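Troveck library's swap shelf is moving, and it's getting a lot bigger

3 min read

If you've ever ducked into the Troveck library to get out of the rain, you know the swap shelf. It's the wobbly one by the side door where you leave a puzzle and take a board game, or leave a cake pan and take somebody's old waffle iron. I've been a regular for years (my kitchen is proof) and I was pretty excited to hear this week that the whole thing is moving across the street into the old Kaewmanee bakery.

The library got the keys on 2022-06-06, and I went over to nose around. It still smells a little like sesame in there! The ovens are gone, the front counter is staying, and the big window on Nillow Street is getting new glass before anything goes on display.

Jirayu Prasertsri has run the shelf since it was one cardboard box under the returns desk. When I asked him how much stuff moves through it now, he pulled out a notebook and read me last year's number, which was 3,000 items. I had to ask him to say it again. "Mostly jigsaws," he told me. "And fondue sets. I don't know where they all come from."

The new place will have 4 sections – toys and games, kitchen, tools, and a catch-all for everything else. You can still drop things off without an appointment, but there's now a limit of one bag per visit, and large furniture is a no. Same goes for car seats, mattresses and anything with a frayed cord. Small electronics are fine, though they'd like you to take the batteries out first.

Borrowing is new, too. Up to now it was strictly swap and keep, but the tools will be loaned out for two weeks at a time on your regular library card. Sakda Panyasiri is setting that part up, and she already has 134 tools tagged and entered in the catalog, including a tile cutter I have my eye on. She's hoping to get to 200 by the time the doors open.

Storage bins, stuffed animals and little household gadgets are all welcome.
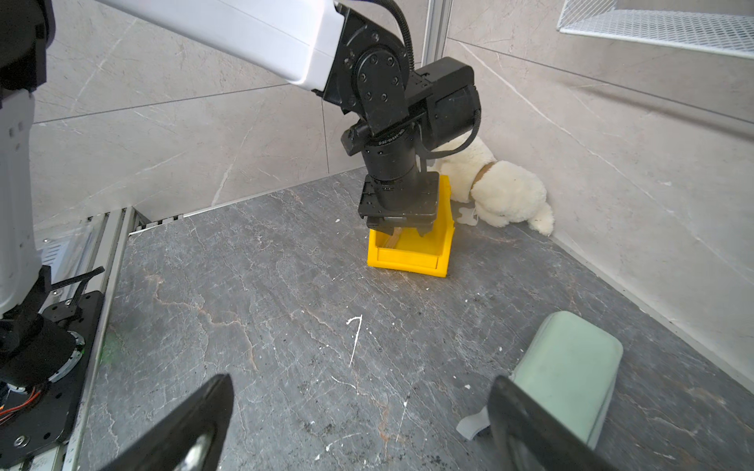
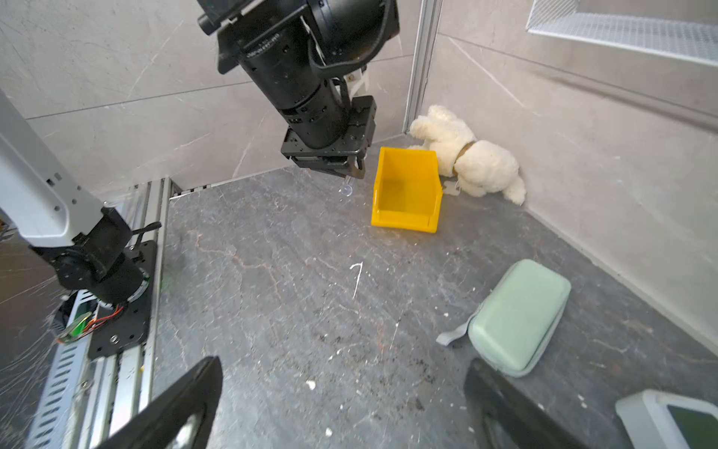
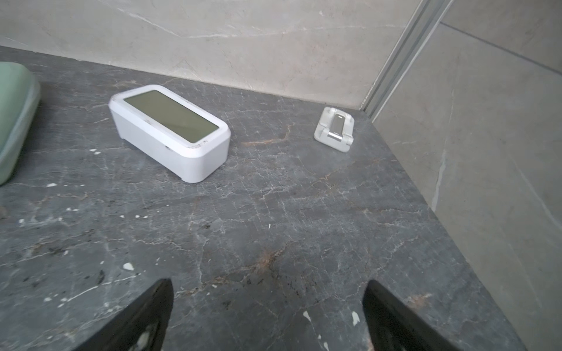

The money is the part I wanted to pin down, so I asked. The rent is covered through December by the library's own budget, and after that the town has to vote on it again. Jirayu didn't seem worried, but he did say it would help if people signed in when they visit so there's a record of how many come through. So sign in, please! There's going to be a clipboard on the counter and it takes ten seconds.

One thing I didn't get a straight answer on is parking. The bakery had two spots out back and the hardware store next door has been using them. For now the plan is to park in the library lot and walk over, which is fine unless you're carrying a bread machine.

The old shelf stays put until the window is in. Opening hours at the new place will match the library's to start with, and the book sale cart isn't going anywhere.

Comments

marnie_k: Please tell me they're keeping the puzzle table. My dad goes in just for that.

Old Stoltitz Road: One bag per visit is going to be tough, I have a whole garage to get rid of.

dpw: Do the tools include a ladder? Asking for my gutters.

marnie_k: @dpw I'd call the desk, they were super helpful when I asked about the sewing machine.

Contact the newsroom | © 2022 Troveck local news | Back to top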